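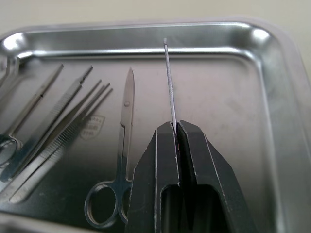

Scissors and a probe with one of our steel trays, Bulville

2023-12-17

Hello all, and thanks for bearing with me - November got away from us a bit! The tray work at Bulville is moving along nicely. We've now sorted 300 instruments out of the old drawers, and 105 of those are off to Zadport for sharpening (mostly scissors, a few of them shockingly blunt). Probes were the fiddly part, as they'd been mixed in with everything else for years.

Of the 1,285 we were granted, 200 is still unspent. I'd like to put it towards more trays, as several of ours are getting scratched, and Dunbar can deliver in the new year if you're happy with that. The Pendum store room hasn't been started yet, so please don't expect any totals from there until my next report.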